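Search Tumside pages... Go

Pantry Shelf and Canned Goods Check
Revised August 23, 2022

1. Dents. Run a thumb down every seam. A shallow dent on the side passes. A dent on the rim or seam fails, however much you were looking forward to the peaches.
Comment: 3 failed last time, all from the bargain bin at Dudard. We have learned nothing and still shop there.

2. Bulging lids. Throw it out. No tasting, no sniffing, no "it's probably fine."

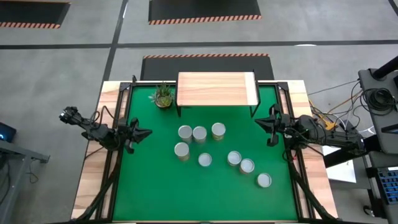
3. Sorting. Everything comes off the shelf before anything goes back on. Moving cans left, then right, is exercise – it does not count as an inspection. Stand them on the table with the lids up, tall ones and short ones both, with enough space to get a hand between most of them. Wipe each lid.
Comment: Pass. Dust on the back row was historic.

4. Shelf. Press down on each end of the board. If it rocks, fix it before loading. Heavy cans go over the legs.
Comment: Pass, after a folded Carbone receipt was retired from structural duty.

5. Labels face front, fruit with fruit. Anything dated before last December goes in the "use this week" box. 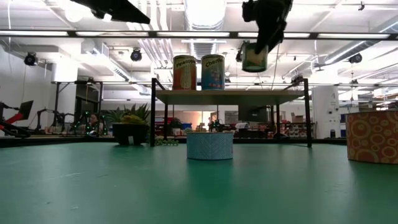 Natalina Zanetti asked whether fruit really needs its own spot, and added that hers has lived beside the soup for 11 years without a fight. Noted. Item 5 stands.

Comments (2)

stovetop_lou: Rim dents fail?? There goes my whole pantry

Natalina Zanetti: Checked mine. 9 out of 30 failed. I blame the soup.

Shares 11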